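Who gets counted when a church says it is growing?
Student project report, Religion and Society stream
Dec 12, 2025

Our group started with a claim we kept meeting in parish newsletters, that churches which run a weekly free meal grow faster than churches which don't. It is a nice claim. I wanted it to be true less than the others in the group did, which is probably why I ended up writing this part.

We looked at two congregations, one in Killanora and one in Pidlow. Both run a meal in the church hall. Both say on their websites that the meal has "brought new life" to Sunday worship. We read 94 back issues of their newsletters, sat in on six meals and talked with eight people who eat there regularly. No names are used, at the request of most of them.

What the newsletters say

The Killanora newsletter reports attendance often, and the numbers nearly always go up. After a while we noticed that the meal guests were being added to the Sunday figure. The change came in a March issue, with no note to say it had been made. Take the guests out again and the Sunday line is flat. I don't think anyone set out to mislead. Whoever filled in the form probably thought a person in the building was a person in the building. But the claim about growth rests on it.

Pidlow keeps the two figures apart, to its credit, and then doesn't print either of them. We were told the church "isn't about numbers". That may be so, but the same newsletter uses the word growth on most front pages.

What the guests say

Of the eight people we spoke to, two go to a Sunday service. One had gone before the meals began, so the meal can't take the credit for her. Others were friendly toward the church and had no interest in joining it. One man told us he liked the soup and the heating and that the grace was short. Another said she had been asked to fill in a welcome card so many times she now brings her own pen.

We had expected some of them to feel pressured, and mostly they didn't. I should say that people eating a free meal in a hall may not be keen to criticise the hall to a student with a clipboard, so I would not lean on this too hard.

The Briltadard course

Both churches use a set of training booklets called Briltadard, which teaches members how to welcome strangers. Our group disagreed about it. The sections on listening are sensible. The section on "next steps" treats each guest as someone on the way to membership, and has a chart to track them. I found the chart hard to square with the first page, which says hospitality asks for nothing back. Khương, the text we used for comparison in class, handles this better, though it's vague on what to do once the meal is over.

Limits

Two churches is a tiny sample. Both are Protestant, both are in small centres, and we picked them partly because the bus went there. A proper study would need the attendance books, which neither church offered and which we were too polite to ask for twice.

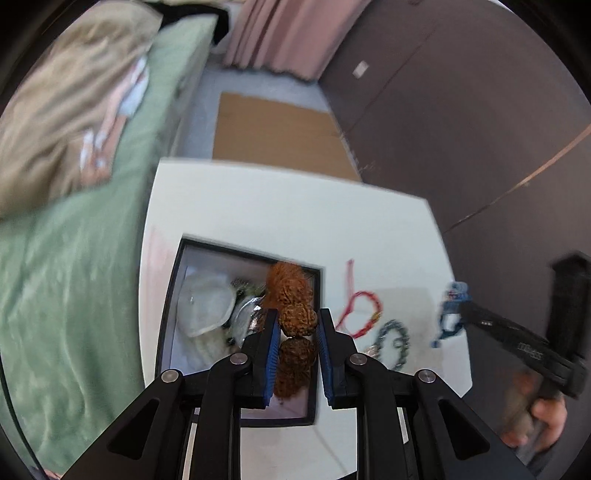
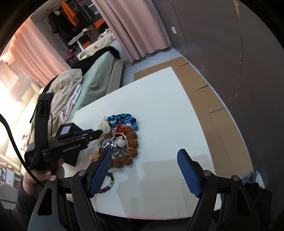 Department of Religious Studies, Undergraduate Projects

Where this leaves the claim

I'd say unproven. The meals feed people, and that seems a good enough reason to hold them. Our recommendation is that churches report meal guests and worshippers on separate lines and stop using one to decorate the other. Part of the group wanted softer wording here, and their version is kept with the draft.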